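Chapter 4
Carrying It Home: Packaging, Weight, and the Last Mile of Trade

Before you read
Look at the key terms at the end of this opening section. You'll need load, tare, unit pack and last mile by the second page.

Every history of trade has ships in it. Ships, caravans, rail lines, later on the trucks. Fair enough, that's where the money and the maps are. But goods don't end their trip at the dock. Somebody still has to get the flour from the stall to the kitchen. That last stretch, from seller to home, is what this chapter covers, and it has changed more than most of the big routes did.

Start with the port of Dakport, which we used in Chapter 3 for the grain tables. In 1630 a buyer at the Dakport market brought her own container or went home without. Basket, crock, cloth tied at four corners. The seller sold goods, period. Containers belonged to the household and got patched for years. When a crock broke it was a real cost, and household lists from the town put crocks right next to the chairs and the bedding.

This had effects all the way up the line. A seller who doesn't supply a container can't know how much the buyer will take. So, loose goods. Big bins, scoops, a scale. Prices by weight or by measure. And arguments, lots of them, because the container sat on the scale too. The weight of the empty container is called the tare, and the market rules of Dakport spend more lines on tare than on theft. Weigh the basket first, then weigh it full, subtract. Simple. Except that a damp basket weighs more than a dry one, and buyers knew it, and so did sellers.

Load is the second idea. A load is what one person can carry over the distance that person has to go. Notice that's two things, weight and distance. Someone living next to the market can make two trips. Someone an hour up the hill road makes one, and buys to fit it. Merchants in Dogar, which sits on exactly that kind of hill road, sold in smaller amounts and charged more for each pound. Not greed, or not only greed. Their own goods had come up the hill on somebody's back as well.

Keep Dogar in mind. We come back to it in section 4.3 when the rail branch opens and the price gap closes in a few seasons.

Now jump ahead. Paper changes the arrangement. Once paper gets cheap enough to give away, the seller can wrap, twist, fold, and later on bag. At first it's a courtesy. Then it's expected. Then a shop without it looks mean. Costs shift from the household to the shop, and the shop puts them back in the price, where the buyer doesn't see them. Economists call this bundling and you will meet it again in Chapter 9 with shipping and returns.

Also, once the seller picks the container, the seller picks the amount. A bag holds what it holds. This is the start of the unit pack: a fixed quantity, put up ahead of time, sold at a fixed price. No scoop, no scale, no tare fight. Faster lines. A clerk who used to weigh and wrap for each customer could now hand things across the counter, and shop owners noticed right away how many more people got served before noon.

Not everyone liked it. Buyers on small incomes had been used to buying a pinch of this and a cupful of that. Fixed packs set a floor under every purchase. If the smallest pack is a pound and you have the money for half, you don't get half, you get none. Section 4.4 has letters to the Prustard town council on this exact point, some of them pretty angry. Read them for what they say about credit too, a lot of the writers were buying on account.
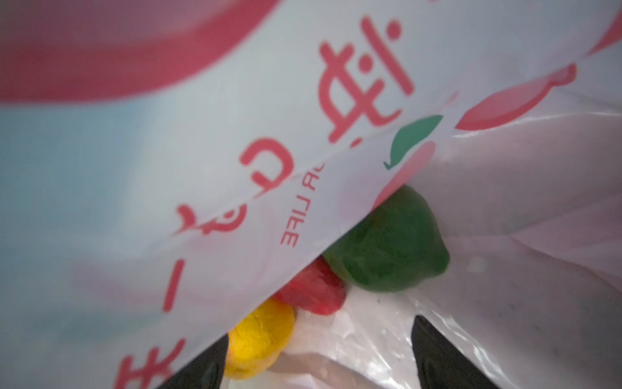 Plastic film came in on the same logic, only lighter and cheaper. It takes up almost no room behind a counter. It holds up when wet, and paper doesn't. It can be printed, so the container turns into advertising that the customer carries down the street for free. Paper could be printed too, of course, and was. But the low price of film meant even a small shop could hand out its name with every sale.

Think about what that does to a load. Handles matter. A paper sack is hugged against the chest, one arm gone, maybe both. With handles you hang one bag from each hand, and you can open a door, hold a child's wrist, grab the rail on the bus. The weight a person can lift hasn't changed but the weight a person can manage on an ordinary trip has. Shops felt it in the size of sales.

Then the car, which changes the distance half of the load. With a trunk, the walk is only from the shop door to the parking lot and from the driveway to the kitchen. Packs get bigger. Shops move outward, where land is cheap and parking is easy. The people without cars are left with fewer shops near by and smaller packs at higher prices per pound. That's Dogar again, in a different century. Same hill, so to speak.

A worked case
The Brirkeo grocery cooperative, set up by families in a Prustard suburb, kept unusually full books. We use them all through this chapter. In the first year the co-op had 300 member households. Next year, 311. Small growth, nothing dramatic, which makes it a good case: when the costs jump, membership isn't the reason.

What did jump was spending on bags and wrap. The co-op had started out asking members to bring their own containers, as at the old Dakport market. It lasted until October. Members forgot, or came straight from work with nothing, or bought more than they had planned. The co-op ordered a single lot of 3000 bags to tide things over. They were gone well before the next order was due, and the books show a new line, "bags," that never goes away again.

Read that line carefully. It's a cost. It's also a record of how people shopped: unplanned stops, on the way home from somewhere else, hands already full. The old system assumed a trip to market, planned, with the basket taken down from its hook. The new one assumes you might stop in at any time. Containers follow habits at least as much as habits follow containers. Historians disagree on which one leads, and you'll get both sides in section 4.5.

Waste comes into it as well. A crock that lasts years is nobody's waste problem till it breaks. A free bag is a waste problem by evening, unless it gets a second use, and many do: lunch, wet shoes, lining for the trash can. Counting second uses is hard. People don't write them down. Be careful with any source that gives you one neat number for how many times a bag gets used, and always ask who did the asking and how. Fees and bans on bags are taken up in section 4.6, after you have the cost side worked out. Don't skip ahead, the arguements make little sense without the tables.

What to watch for in this chapter
Who owns the container, and who pays for it. These are not always the same party.
How weight and distance together set the size of a purchase.
What happens to the poorest buyer each time the smallest pack changes.
Where a cost goes when it drops out of sight.

Key terms
Load: what one person can carry over the distance to be covered.
Tare: the weight of a container when empty.
Unit pack: a fixed quantity put up before sale and sold at a set price.
Last mile: the final part of a good's trip, from seller to the place of use. It may be a good deal longer or shorter then a mile.
Bundling: folding the cost of one thing into the price of another.

Before class
Go through your own last food purchase. Write down every container involved, including the ones inside other ones. Next to each, put down who chose it, who paid for it, and where it is now. Bring the list. We use it in section 4.1, which starts with the Dakport market rules and a short exercise on tare. You will need a pencil and some patience with the old units, there's a conversion table in the back of the book.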